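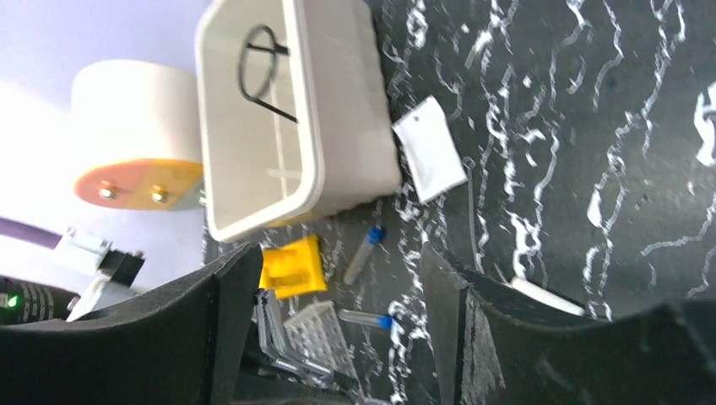 Técnico/a de fiabilidad – célula de dos brazos

Wakomstead incorpora un técnico/a para investigar un fallo de pinza en su célula de manipulación de material de laboratorio. En agosto se registraron 23 aperturas no ordenadas en 3904 ciclos, 2 de ellas con parada de seguridad. La causa sigue abierta.
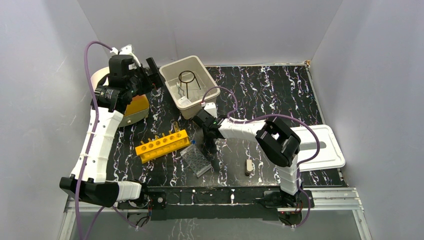
Funciones: reproducir el fallo, revisar cableado y firmware de ambos brazos, redactar el informe para Schouten – integrador de la célula – y validar la parada de emergencia.

Requisitos: FP superior en automatización, lectura de esquemas eléctricos.

Ref. 1214. Solicitudes hasta el 13 de diciembre de 2020.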